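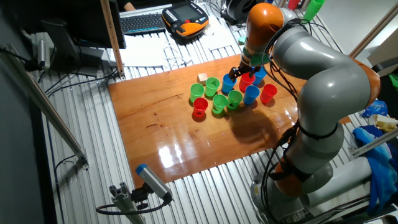
SCHOOLS & COLLEGES

Cup-sorting arm gets its first outing at Prornside robotics club

I went along to the Prornside evening robotics club meaning to stay for half an hour and get a couple of quotes. I left when they started putting the chairs up. It's that sort of club.

The students are getting ready for the Goodwin Challenge in August, which this year is all about plastic cups. Each team gets a robot arm, a board and a jumble of red, green and blue cups, and has to write the program that sorts them out by colour. You have 300 seconds on the clock. A perfect run is worth 100 points, and you lose some for every cup you knock over or drop in the wrong place (and quite a lot more if the arm touches the board, which I gather makes a noise you don't forget).

It sounds easy, doesn't it? I thought so too, and said so out loud, and got a very patient look from Delwyn Rutherford, who is in her second year on the engineering course and is captain of the team this time.

"Everyone says that," she told me. "Then they see how close together the cups are."

She has a point. The gripper has to come straight down among them, and when you've got a blue cup and a red cup right next to each other there isn't much room for its fingers. Move over a whisker too far and you've got hold of the wrong one. The cups are light as well, the see-through sort you'd take on a picnic, so a small nudge can send one into its neighbour.

The team calls its program Kurkero. I asked what it meant and was given three different answers by three different people, so I shall leave that one alone. What it does is work out where each cup is and what colour it is, then decide which to go for first. That last bit is where all the arguing happens. Alby Pirihi wants it to clear the outside of the group before it goes anywhere near the middle. Zulkifli Halim would sooner do all of one colour and then move on to the next, as it saves the arm swinging back and forth. They have both written their own version and they were both quite sure about it when I spoke to them!

For what it's worth, I watched a run of each. Alby's was slower and very tidy. Zulkifli's was quick and made me hold my breath. Neither got a full score, and the team went off into a huddle afterwards with a lot of pointing at the keyboard.

There's a wooden cube to deal with too. The Goodwin rules say one object on the board won't be a cup, and the arm has to leave it exactly where it is. The club practises with a little pale wooden one and puts it in a different place for each run, usually somewhere annoying. Tucked in behind the green cups is a favourite. Delwyn said the first version of Kurkero was very keen on the cube and kept trying to pick it up, and the fix took them most of a month.

The varnished board is a talking point in itself. It's a handsome thing, all dark grain and a proper shine on it, but the shine is a nuisance when the lights are on. You get a great bright patch of glare on the wood and the program has to cope with that, and with the arm's own shadow going across the other side. I asked why they didn't just swap it for something dull. Keith Whitelaw, who teaches the group and has done since it began, laughed at me.

"The hall in August is all windows," he said. "If they can do it on this board they can do it on anything. I'd rather they had the bad day here."

Keith used to fit out packing lines before he went into teaching, and he's strict about the boring parts. Whoever is running the arm holds the teach pendant, the orange and black handset that moves it about by hand, and that person does nothing else — no chatting, no crisps. Everybody else stays back. When a run is finished the arm goes home, the pendant goes down, and only then can anyone reach in and set the cups out again. I watched this happen over and over and no one needed telling, which says a fair bit about him.

He also makes them write up each run in a shared notebook. I had a flick through. There are 53 entries so far, and some of them are very short indeed. "Knocked it over" is one. "Knocked it over again (different one)" is the next. Further on they get more careful, with little drawings of where all the cups were and arrows for the order the arm took them in. I rather liked the notebook. If the team wins anything I think it ought to go in a glass case.

The club is open to anyone at the college and you don't have to be on an engineering course. Trudy Ormsby is doing catering and came along with a friend last term with no plans to stay. She's now the one who sets the speeds, and she's the reason the arm slows right down for the last little drop on to a cup. Before that it came down at the same pace all the way and the gripper would sometimes clip a rim.

"It's like putting a cake on a stand," she said. "You don't rush the last inch." I've been thinking about that ever since, mostly while putting the shopping away.

Joltix, the engineering firm out by the ring road, is paying the team's entry fee and travel, and has asked the students over to see its own arms at work before the contest. Zulkifli has already got a list of questions for them. It runs on to a second page.

Goodwin sends four judges to the final and each team gets two runs, with the better one counting. Teams don't see where the cups will be until the clock starts, so there's no learning a layout by heart. Last year Prornside came home with sixth place, when the task was stacking blocks and the final block fell off with the judges looking straight at it. Alby was on that team. He says he is over it. Delwyn says he brings it up every week.

As for which version of Kurkero they'll take, that was still up in the air when I left. Trudy thinks they should mix the two, starting at the outside as Alby likes and switching to Zulkifli's way once there's more room between the cups. Keith wouldn't be drawn. He says it's their program and they can vote on it, so long as they've got the runs in the notebook to back it up.

I did get a go in the end, by the way. Not with the arm, I should say! I was allowed to lay out the cups for the last run of the evening. I pushed the greens up close together in the middle and put the reds all over the place, and felt very pleased with my wicked self. Kurkero sorted the lot except for one blue, which it picked up nicely and then put down with the reds. Back to the huddle they went.

The club meets at 6pm in the engineering workshop during term and new faces are welcome. Ask for Keith at reception. Families and friends can watch a full practice before the team sets off in August, and the college will put the time up on its noticeboard nearer to it.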